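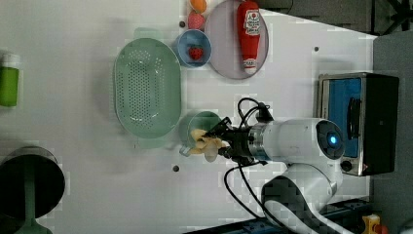
Why do we need vitamin C?

Your body is busy. All day, all night. Fixing stuff, growing stuff, fighting germs. For lots of those jobs it needs vitamin C.

What does it do?

Ever scraped your knee? Vitamin C helps your body make collagen (say it: KOL-uh-jin). Collagen is like glue. It helps hold your skin together, and your gums and bones too. No glue, slow healing.

Can we make our own?

Nope! Cats can. Dogs can. People can't, so we have to eat it. Guinea pigs are the same as us, thats why they need fresh veggies.

Where do I get it?

Oranges, strawberries, broccoli, kiwis, potatoes. Red peppers have loads.

What if you don't get any?

Long ago sailors went months with no fresh food. Their gums bled. Old cuts opened up again. Yuck. It was called scurvy. Lemons and oranges fixed it!

Is more better?

Not really. Your body keeps what it needs and the rest mostly goes out in your pee. Way too much from pills can give you a tummy ache. So ask a grown-up befor you take any, even the gummy kind.

Words to know: collagen, scurvy, vitamin

By Mélanie Turcotte
February 4, 2021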